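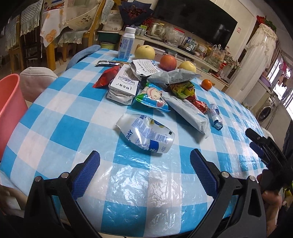 ¿Hace falta tener decidido el robot antes de pedir presupuesto?
Conviene que no. Lo que hace falta es saber qué tarea se quiere resolver, con qué objetos y en qué espacio, y a partir de ahí el modelo, las pinzas y el resto de la compra se van aclarando casi solos. Quien llega con el catálogo ya marcado suele acabar pagando alcance o carga que no va a usar.

Quiénes somos

Bienvenidos a Multano. Somos un equipo pequeño que ayuda a escuelas técnicas, talleres, laboratorios y empresas familiares a planificar la compra de equipos de robótica y automatización: qué comprar, en qué orden, con qué dinero y, muchas veces, qué dejar para el año que viene. No fabricamos robots ni cobramos comisión de quien los fabrica, y eso nos permite sentarnos con ustedes a mirar una hoja de cálculo con toda la calma del mundo (que a nosotros nos encanta, aunque sabemos que no es lo normal).

La casa la fundó Birutė Lepik después de muchos años llevando compras en un centro de formación profesional. Birutė cuenta que su primera gran lección fue un brazo magnífico, comprado a última hora para no perder una partida, que pasó un curso entero dentro de su caja porque en el pedido no entraron ni la base, ni la formación, ni las pinzas adecuadas. De aquel disgusto salió una lista de comprobación de dos páginas, de la lista salió un cuaderno, y del cuaderno, con el tiempo, salió Multano. El cuaderno original sigue en la oficina, con sus manchas de café, y todavía lo abrimos de vez en cuando.

Cómo trabajamos

Empezamos siempre por una visita, presencial o por videollamada, y en esa visita hablamos muy poco de máquinas. Preguntamos qué se hace hoy a mano, quién lo hace, cuánto rato lleva y qué es lo que más fastidia. Luego pedimos que nos enseñen los objetos de verdad, los de todos los días: una botella, una fruta, una bolsa arrugada de las que brillan y se doblan por donde quieren. Una pinza que se luce con piezas rígidas puede pasarlo muy mal con un envase blando, y más vale enterarse antes de firmar el pedido.

Por eso casi todos nuestros planes incluyen una primera etapa modesta, con pinzas de mano y una mesa corriente. Una persona las maneja, coge las cosas, las suelta, las aparta, y de paso se va viendo qué apertura se necesita, qué superficie agarra bien y dónde se complica el gesto. Es una partida pequeña dentro del presupuesto y la defendemos siempre con cariño, incluso cuando el cliente tiene prisa por ver un brazo moviéndose (lo entendemos, a todos nos hace ilusión). 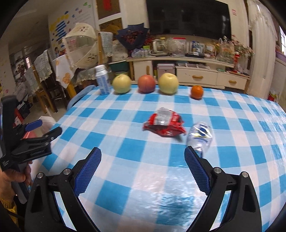
Con lo aprendido en esa etapa preparamos el presupuesto por capas. En la primera va lo imprescindible: el equipo, los dedos y almohadillas de repuesto, el montaje y las horas de formación. En la segunda, lo que mejora el trabajo pero puede esperar. En la tercera apuntamos los deseos, que también merecen su sitio en el papel, y que a veces se cumplen cuando aparece una subvención en enero. Cada línea lleva su responsable y su fecha de revisión, para que el documento siga sirviendo cuando cambie la persona que lo encargó.

Para que se hagan una idea de las cantidades, nuestro estudio inicial cuesta 300 euros y el plan completo, con visita, pruebas y presupuesto por capas, 1.270. Si el plan se encarga después del estudio, descontamos los 300 ya pagados. Además aconsejamos reservar 1.000 euros aparte para consumibles y pequeños arreglos del primer año. A más de un cliente le parece mucho al principio - luego llegan los cables, los tornillos que no eran y el segundo juego de almohadillas.

Con quién hemos trabajado

Hasta hoy hemos entregado 153 planes. Algunos fueron muy sencillos, de una sola mesa, y otros nos tuvieron entretenidos meses enteros. En los talleres Brotness acompañamos la compra de su primera línea de preparación de pedidos, repartida en dos ejercicios para no ahogar la tesorería. Con la escuela Bitar preparamos un aula de manipulación en la que los alumnos empiezan con pinzas manuales y pasan al brazo en el segundo trimestre. Y Virnedo, nuestro programa de equipos compartidos, nació porque varios centros vecinos querían lo mismo y ninguno iba a usarlo toda la semana: ahora se reparten la compra, el calendario y también el mantenimiento, que es donde antes saltaban las discusiones.

También ha habido planes que terminaron con la recomendación de no comprar todavía. Nos siguen escribiendo casi todos esos clientes, y un par de ellos han vuelto ya con el espacio preparado y las ideas mucho más claras.

Hablemos

Si están empezando a darle vueltas a una compra, escríbannos aunque solo tengan una idea a medias y una cifra aproximada. Ayuda mucho que nos manden una lista de los objetos que quieren manipular, las medidas de la mesa o del banco de trabajo y el mes en que se cierra su presupuesto. Contestamos por las mañanas, y las videollamadas las solemos poner a partir de las cuatro de la tarde, con café a mano.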